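The drawer of small takeaway things

There is a drawer in my kitchen in Midley that no longer shuts. I blame the coffee. To be fair I also blame the noodles, the salad place by the station and my own habit of saying "yes please" whenever anyone behind a counter asks if I'd like a lid with that, but mostly it's the coffee. I buy one on the way to work, I buy another on the way back if it's raining, and somehow each one leaves a bit of itself behind in the house.

So one wet Wednesday I pulled the whole drawer out, tipped it on to the table and had a proper look. Goodness me. Straws, of course, more than a grown woman living alone could use before retirement. Wooden stirrers. A bag full of other bags. Sachets of sugar (I don't take sugar). And lids, lids, lids, twelve of them black and round and not one belonging to any cup I still owned.

I'd meant to bin the lot and be done by lunch. But I do like this stuff, that's my trouble. I like the cardboardy feel of a cup carrier, and the way it smells faintly of egg boxes. I like a lid that clicks. My favourite café, Cliretti, does one with such a good firm snap that I've been known to take it off and put it back on again just for the pleasure, usually while somebody is trying to talk to me.

Once I'd calmed down I made myself a rule, and the rule was that anything staying had to live on a table where I could see it. Straws and cutlery go upright in a pen holder, so you can grab one without rummaging. Cups stand next to the carrier. Small boxes with lids are for leftovers, and flat boxes go right at the back against the wall, where they take up hardly any room at all.

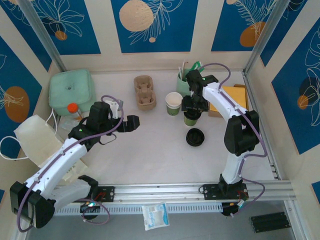 Keep the carriers but be ruthless with the lids, was the advice from Godoy, when I asked on the magazine's readers' page how other people cope. A carrier with two holes will do for seedlings, paintbrushes or a pair of boiled eggs, the letter went on, but a lid without its cup is only a very small plate.

I laughed out loud at that and then went and tried it with an olive. It's true! It's a perfectly decent plate for an olive.

The carriers really have earned their keep, though. I've got one on the windowsill with basil in one side and something that was sold to me as coriander in the other. Another rides about in the car, wedged in the footwell, and I haven't had a spill since August. If yours has gone soft at the bottom, put it on the compost in torn-up bits and the worms will thank you.

Bags are harder. I fold mine into triangles, the way my mother did, and for some 2 weeks it looks marvellous. Then I come in with my arms full, stuff one behind the bread bin and the whole system falls to pieces. I did buy a Nunex bag tidy, a sort of fabric sausage you hang on a door, and it's fine, but it ate 26 bags without complaint and I suspect that only encouraged me.

As for cups, I now carry my own, a dented old thing with a rubber sleeve. I forget it about one day in three. On those days I have the paper cup, I enjoy it, and I say no to the lid if I'm only walking as far as the bench.

The drawer shuts now, if you lift it slightly and push with a hip. I've put the tea towels in it.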